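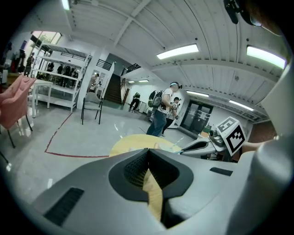 Can a Robot Do Your Chores Yet?

Short answer: some of them. Slowly. And usually with a person close by.

Long answer: keep reading!

What counts as a chore?

Anything that has to get done again and again. Folding shirts. Wiping a table. Filling shelves in a store. Putting the blocks back in the bin (you know the ones). Grown-ups have wanted machines to do this stuff for a very long time, and a few machines already do. A dishwasher is a kind of robot helper, sort of. So is a washing machine. But look at what they can't do. The dishwasher can't pick up your plate. The washing machine can't find the sock under the bed.

Picking things up is the hard part.

Why are hands so hard?

Try this. Pick up a grape. Now pick up a full mug. Now a sheet of paper lying flat on the floor.

You used three different grips and you didn't think about any of them. Your skin felt how heavy, how slippy, how squishy. Your fingers fixed their own mistakes before you noticed.

Most robots don't get fingers. They get a gripper — two jaws that open and close, a bit like a salad tong or a crab claw. Good for boxes. OK for cups. Flat things on a floor are trouble, becuase there's no edge to grab. You slide a fingernail under. A robot doesn't have a fingernail, unless somebody builds it one.

How does a robot learn a chore?

Lots of ways. One popular way is copying.

A person holds a gripper in their own hand and does the job with it. The gripper has a place for fingers, so you squeeze and the jaws squeeze. A camera on the gripper records what it sees. Later a computer studies all those recordings and tries to work out the trick: when it looks like this, move like that.

Some grippers carry a cube with black and white square patterns on it. Those patterns are called markers. A camera can spot one easily and work out where the cube is and which way it is tilted. Tilt matters! Tip a bowl of cereal a little too far and you'll see why.

One try is not enough. Not even close. Say a robot needs to learn to put cups on a shelf. The team might record 500 tries. Cups on the left, cups on the right, cups upside down, bright light, dim light. If every single try used a blue cup, the robot might get confused by a red one. You'd never be confused by a red cup. That's how different your brain is.

A chore test in a big hall

Liên Châu teaches robots at a small company called Tetora. She likes to practice in big busy rooms, not just quiet labs. Lights overhead, chairs all over the place, people walking past with backpacks on.

"A home isn't tidy and a store isn't either," Liên says. "Somebody walks by. Somebody moves the chair. The robot has to cope."

Colored tape on a floor can help too. Tape can mark a work area, so people know where the job is happening and start from the same spot each time. Then you can tell if the robot got better or just got lucky.

Her team's robot is called Tô. In September they gave Tô 300 cups to put away, one by one. Tô got most of them. Then it met a cup with a handle turned the wrong way and pushed it along the shelf until it ran out of shelf. (Plastic cup. Bounced.)

So which chores can they do now?

Pretty good at it:
Vacuuming a flat floor
Carrying boxes around a warehouse
Mowing a simple lawn

Getting there:
Folding towels, if you don't mind waiting
Loading a dishwasher
Putting things on store shelves

Still really hard:
Making a bed with a cat on it
Cleaning up a room it has never seen before
Tying your shoes
Cooking dinner start to finish, with the mess cleaned up too

Things on the "getting there" list sometimes look amazing in videos. Watch closely. Is the video sped up? Is a person steering from the next room? Good questions to ask, whoever made it.

Will robots take all the chores?

Not this year. Trinh Phan fixes machines at the Storngate store warehouse, and she says the robots there move boxes fine until a box is squashed. Then the robot stops and waits. A light comes on and Trinh walks over and sorts it out. Takes her 3 seconds.

Try it yourself

You need: two wooden spoons, a cup, a sock, a coin.

Hold one spoon in each hand. No fingers allowed on the objects. Move the cup across the table. Then the sock. Then the coin.

Which was hardest? Now close one eye and do it agian. Write down what went wrong each time. Robot builders keep a list like that too, and thiers is long.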